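Notes from the Gurside Drainage Users' Newsletter
13/09/2026

The new runoff tables are out, and yes, you have to use them
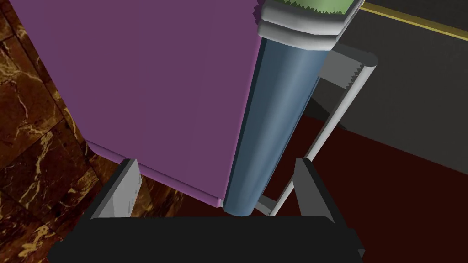

A purple box and a blue cylinder, computer rendered.

After two postponements and one change of font, the revised rainfall tables for the Gurside catchment have been released. They replace the set most of us have been using since before the bypass went in, including the people who swore they had stopped using it years ago.

The big change is the number of gauges. The old tables leaned on 1,468 station-years of rainfall record. The new ones use 1,895, mostly thanks to the Wurow gauges finally being let in. Wurow has been measuring rain all this time, on its own side of the ridge, in its own units, and it took a while to agree on whose decimal point was correct. It was theirs.

What it means for your numbers depends on where you work. On the lower flats, short storms come out a little heavier than before and long ones hardly move. Up toward Pringle it goes the other way, and anyone who sized a detention basin there in the last few years may find they own slightly more basin than they needed. Please don't write in asking for the dirt back.

If your study was lodged before the end of April, you can finish it on the old tables. Anything lodged after that needs the new ones, and the reviewers will check. A cover letter saying the results "would not be expected to differ materially" will be returned with a request to show the results not differing materially. We have seen one such letter attached to a model of the wrong creek.

A few practical points for those getting started. The download comes as one large file and a small one called "readme_final_2". Read the small one first. It explains that the loss values have moved to a separate tab, which saves the afternoon you would otherwise spend looking for them. Grid cells along the ridge now belong to whichever side they drain to, so sites near the boundary may have changed tables without moving an inch. And if you use Flirko to run your storm sets, get the latest update before you load anything. Older versions will open the new tables quite happily and then read the columns in the wrong order, giving you a very calm river and a false sense of achievement.

The climate adjustment is no longer an optional extra at the back. It sits in the main worksheet, switched on, and you have to give a written reason for switching it off. "Client preference" has been tried.

We also get asked about the culvert inventory, usually by people standing next to a culvert that isn't in it. The current list has 1,753 entries. Another 159 are waiting on a field check, most of them on farm tracks where the pipe is known to exist but its diameter is a matter of local opinion. If you pass one with a tape measure in the truck, the form is on the members' page and takes five minutes – ten if there are blackberries. Inlet and outlet sizes both, please. They are not always the same, for reasons lost to history.

A short online walk-through of the tables will be posted on the members' page once the sound has been fixed. The first recording has an excellent view of the spreadsheet and forty minutes of somebody's air conditioner. Slides are up now for anyone who would like to go ahead in silence.

Corrections to the tables go through the feedback form, with the grid cell number and the storm duration. Complaints about the rain itself are still outside our scope.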